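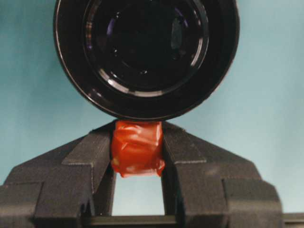

Hi, I'm Mechthild, and I'm looking for two people to join a long bike tour this August! It's 600 miles from Nastport up to Camenzind, on quiet back roads, with a tent on the back and far too many snacks in the front bag.

So far it's me and my friend Reto Hubmann. We rode the Orko loop together last summer and got rained on for most of it, and somehow we both still wanted to go again. A group of four would be more fun, and it splits the campsite fees nicely.

You don't have to be fast (I'm sure not). We plan on 40 to 50 miles a day, with a day off in Rorkance to do laundry and eat pie. The high point is the pass at 3,145 feet — it's a slog, and Reto sings on the way up, so bring earplugs. You should be okay sleeping on the ground and fixing your own flat tire.

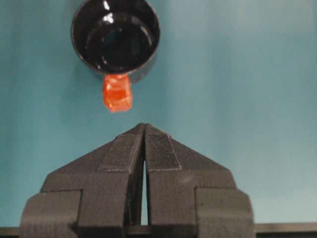 Black cup and a little orange block.

Bring your own bike, bags and sleeping gear. I have a spare two-person tent if you need one, and we'll share the stove and cook together most nights. Meat or no meat, either is fine, but tell me about allergies.

Nobody gets paid and there's no fee. You cover your own food, your share of the camping and your train ride home.

If you want in, write to me through the contact form by 2 April 2023. Tell me the longest ride you've done, what you ride, and whether you snore. We'll set up a short weekend ride first so we can all meet — bring a rain jacket for that one too.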